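Who Packs the Produce Now?
Student project report, Introduction to Work and Technology
Flemthorpe, 2025-04-02

Why I picked this topic

My uncle worked a packing line when I was little, and he used to come home and fall asleep in his shoes. So when our class had to choose a job that is changing because of automation, I already knew mine! I wanted to find out what happens to people when robot arms start doing the sorting and packing, and I got lucky, because Flinus, a produce packing company here in Flemthorpe, let me spend time with the crew and ask them (almost) anything.

The place and the people

Flinus has 80 people on the packing floor. Their newest project is called Prarnel, and its goal is to get two-armed stations to fill mixed boxes, the kind with several sorts of fruit and vegetables in one container. Mixed boxes are the hard part. A machine that handles one size of apple all day is old news, but a cherry with a stem next to a head of broccoli is a whole different problem. The practice work is done with toy produce and a clear plastic container on a wooden table, with one arm on each side.

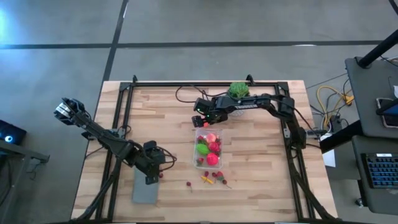 Deligiannis read my first draft and wrote in the margin that I made it sound as if the packers were only waiting to be replaced. "I've packed for 15 years and I asked to be on this project. My wrists hurt every night. What I want to know is who gets the easier jobs, and if they pay the same."

I rewrote half my report after that, and I'm glad I did. I had been asking "how many jobs will go?" and the crew kept wanting to talk about which jobs, on which shift, at what pay.

What I asked

I handed out a short survey to all 80 packers and got 73 back, which made me very happy. The questions were about tiredness, training, and whether people felt they had been told enough. The most common wish was for training during paid hours. Lots of people also wrote that they'd like to try teaching the arms, and a few of them already have. They are really good at it! A packer knows which fruit bruises and what has to go in last, and the engineers told me they had to learn that from the crew.
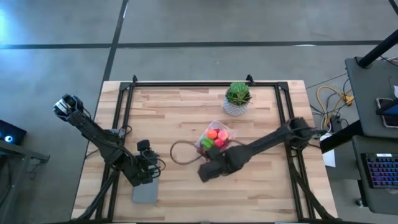 The new job has its own kind of tired, though. Packers who moved over to Prarnel said their backs feel better but their eyes and heads feel worse, and that they miss talking across the line. One wrote that she used to know everybody's kids' names. I hadn't thought about that at all before I started.

What could be better in my report

Flinus is one company, and I only talked to the day shift. I'd also like to go back when the stations handle real fruit. The managers say their target is 100 mixed boxes per shift for each station, and I want to ask the packers what they think of that number. My next visit is planned for the end of April, and I'm bringing the survey again with two new questions about pay.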